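February 21, 2024

Quick one, typing this on the bus home and my thumbs are cold. Went to the Terkimeck open day finally. Missed the December one because of the flu so I was not going to miss this.

If you don't know it, it's an old brick building out past the Filali tile warehouse. No sign. I walked by it twice. Parking is a joke, take the bus.

Anyway. Robots! Specifically, teaching robots to pick up floppy stuff. Bags, mostly. Boxes are easy, apparently, everybody can do boxes. Bags are a pain because they slump and fold and the handle is never where you left it. Never thought about it before today and now I can't stop looking at the guy across from me with his gym bag.

The way they do it — and this was the part I came for — is they don't start with the robot at all. A person holds a gripper in their hand, with a camera on it, and just does the job. Pick up bag, put down bag. Over and over. Then the recordings go off to train the arm. Naima Helmy ran our group and she said they had 1389 of these recordings so far, bags only. She did most of them in the evenings with the radio on. I asked if her wrist hurt and she said yes, next question.
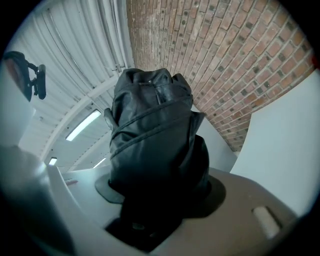
*Black bag in the hand-held gripper, brick wall and ceiling lights behind.*

We all got a turn. Eight of us in the group, so it went fast. It's bigger than I expected once you're holding it. You squeeze, the jaws come in, and you have to think about where the fingers are insted of where your own fingers are. First try I got mostly air. Second try I got the bag but pinched it way too high and it swung around and smacked the table. A kid behind me got it in one go. Of course.

Naima's tip was go low and go slow. Worked much better. Also keep your other hand out of it, which is super hard, I kept wanting to reach in and help.

Then the arm demo. They call it Mirkell, I forgot to ask why. It did a tote bag first, no problem, then a backpack, which it dropped, then the same backpack again and got it. Everyone clapped. It's slow though. Like watching my dad use a self checkout. Somebody asked when it'd be ready for a real warehouse and Naima just said "not this year" and moved on, which I liked. I've been to demos where you get a twenty minute answer to that.

Stuff I'd tell you if you go:

- wear layers, it's chilly in there
- the coffee is free but it's by the door and they run out early
- ask to see the bin of broken fingers, they have a whole bin, it's great
- the Brirkton people had a table too (conveyor sensors), I only got 2 minutes there before they packed up so can't say much

Didn't get to ask what happens with clear plastic bags, wich was my one real question. I emailed it to them just now. Will post if I hear back.

Ok my stop.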